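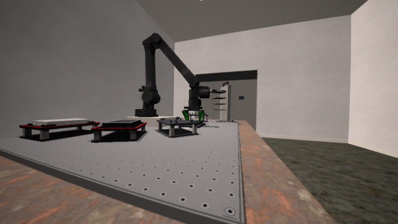 Robot arm with green gripper fingers over a worktable.

Subject: Re: [homecare-list] Trasance water flosser, weak pulse and a drip under the tank

On Sunday a member in Clolton wrote to the list:

> I have the countertop Trasance, the 204, the one with
> the lift-off tank and the coiled hose. It has been a
> good machine but lately the pulse is weak even with
> the dial all the way up, and there is a small puddle
> under it every morning. I have changed the tip. The
> new tip made no difference.
>
> Our water is hard and leaves white rings on
> everything. I also put a capful of mouthwash in the
> tank most nights, which the booklet says is OK but
> the lady at Nedelcu's counter says is not.
>
> Questions:
>
> Is the weak pulse the pump going, or something I can
> clean?
>
> Can I get the rubber part under the tank by itself or
> do I have to buy the whole tank?
>
> Has anyone tried the Altura tips on a Trasance
> handle? They are a lot cheaper.
>
> Last, where do you all keep the thing? It takes up
> half my sink and my husband wants it gone.

I have had the same model long enough to have been through all of this, so I will go in the order you asked.

Weak pulse. Before you blame the pump, take the tip off and run the machine with the handle pointed into the sink. If the stream out of the bare handle is strong, the pump is fine and the trouble is in the tip or the little screen behind it. If it is weak there too, look at the hose where it enters the handle. Mine had a kink right at the collar from being shoved back in the cradle the same way every night. It didn't look like much. I straightened it in warm water and most of the pressure came back.

If the hose is good, it is probably scale. With hard water it builds up in the valve at the bottom of the tank and also in the intake on the base, the hole the valve sits over. You can see the tank valve but you can't see down into the intake, so people clean the one and forget the other.

What I do is fill the tank halfway with warm water and add 2 tablespoons of plain white vinegar. Run it into the sink until half of that is gone, then shut it off and leave it sitting for 20 minutes with the handle lying down in the sink, lower than the tank. Then run the rest through. Rinse with two full tanks of plain water or your next session will taste like a pickle. For bad scale I have had to do this on several nights in a row. The first time I did it, small white flakes came out of the handle, and I would put a paper towel over the drain so you can see whether you are getting any.

Do not use the stronger bathroom descalers. Someone on this list did that a while back and the seals swelled up so badly the tank would not seat. Lemon juice works in a pinch but the pulp has to be strained out and it costs more than vinegar.

Also check that the dial is doing what it says. On mine the knob had slipped on its post, so that "all the way up" on the label was really the middle. Pull the knob straight off, turn the post by hand as far as it goes, and put the knob back on lined up with the high mark. It just presses on. I went a whole winter without knowing this.

The puddle. Put dry toilet paper under the base, one folded piece at the front and one at the back, fill the tank, and leave it overnight without running it. If the paper is wet in the morning the leak is from the tank valve, because nothing else has water standing over it when it is off. If it stays dry, fill it, run it, and check again. Then it is the hose or a fitting inside, and a fitting inside is more work than I would do on a machine at this price.

I would bet on the valve. The rubber piece pushes out from below with your thumb. Take it out, note which side was up, wash it in dish soap, wipe out the seat with a cotton swab, and put it back. There is a lip that has to go in evenly all the way around. If one side is tucked under it will drip, and it will drip slowly enough that you think it is fixed. If the rubber is stiff or has a flat spot, it needs to be replaced.

You can buy it alone. Nedelcu does not put it on the shelf, but they have it in a drawer behind the counter with the shaver gaskets and will look for it if you bring the old one in. Bring the old one. The part for the earlier model looks the same and is a hair smaller, and I have a brand new one in a jar here that fits nothing I own. If they are out, you can write to Trasance directly. They took 10 days to mail me one. 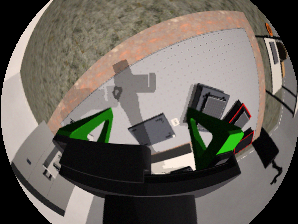

The Altura tips do go on a Trasance handle, with some caution. The plain jet tip clicks in and holds. The one for gum pockets, with the soft end, clicks in but works loose when you turn the handle upside down to get at the back uppers, and having one of those let go in your mouth at full pressure is not pleasant. What matters is the shape of the catch. Trasance uses a solid collar, and Altura uses two little prongs with a gap between them. Think of the two green gripper fingers in the picture just before this paragraph, set well apart with a triangular opening through each. The Altura prongs are much smaller of course, but they are the same idea, a pointed piece with the middle left open, and on a plastic part that size the open middle lets them flex. When new they grip well enough. After some weeks of being popped in and out by everybody in the house they get soft. If you are the only user and leave the tip in, you will likely be fine. In our house each person has a tip and they get swapped twice a day, so I went back to the regular ones.

The color rings are also different. Altura's set has a ring that slides off, and it will slide off in the cup and then you don't know whose is whose. A dab of nail polish on the base of the tip works better than the ring. Let it dry overnight.

About the mouthwash. The booklet and the lady at the counter are both partly right, I think. A capful will not hurt the pump. What hurts is leaving it to sit. The kind with alcohol dries out the rubber over time, and the sweet colored kinds leave a film in the hose that you can't get a brush to. If you like the taste, put it in, use it, and then run a little plain water through before you put the handle away. I quit using it in the machine and just rinse with it afterward from a cup. It also foams if you put in more than a capful, and then the pump pulls foam and the pulse goes weak. It might be worth running plain water for a few nights just to rule that out in your case. I would not put salt water in it at all. I know people do. The spring in the handle switch is metal.

While you have it apart, empty the tank every time and leave the lid off. I turn mine upside down on a washcloth. With the tank off, wipe the well it sits in. There is a groove around the edge that collects a pinkish slime, and an old toothbrush gets it out. Dilute dish soap is fine for that. The tank on mine can go in the top rack of the dishwasher but the lid can't. I found out about the lid the hard way and it now closes on three corners.

Where to keep it. We had the same argument. Ours went from the sink to the top of the toilet tank, which was a bad idea because the hose is just short enough to pull the whole works off if you lean. Then it went on a shelf to the left of the mirror and it has stayed there. The shelf has to be at or a bit below the height of your elbow. Higher than that and any water left in the hose runs down and drips out of the handle onto the floor. Lower and you are bending over to work the dial. Put a rubber mat under it, the kind for lining kitchen drawers, or it will creep toward the edge from the vibration. Make sure you have an outlet with the test button close enough to reach without an extension cord. I would not use an extension cord in a bathroom for this.

If you don't have wall space, there is the travel version that stands up like a thermos and charges on the counter. It takes up very little room. The tank is small and I have to fill it twice to get all the way around, and it is louder. My sister likes hers. I use it on trips only.

One more thing on the tips, since you changed yours and it didn't help. The new ones sometimes come with a bit of molding plastic in the end. Hold it up to a light and look through. If you don't see a clear round hole, run a thread of floss through it from the wide end. Don't use a pin. A pin makes the hole bigger and then you have a weak stream for good.

So I would do the bare handle test first, then the vinegar, then the paper under the base overnight. If it is still weak after all that, and the stream from the bare handle surges and drops instead of being steady, then I think it is the pump and it is time for another machine. Keep the old tank and hose if you get the same model again. The parts swap over, and tanks get dropped.

Let the list know what the paper shows. I would also like to hear from anybody who has tried the Altura tongue cleaner on this handle, as I was looking at it in the store last week and could not tell from the package what sort of catch it has.

Two streets over from the Clolton water tower, so same hard water as you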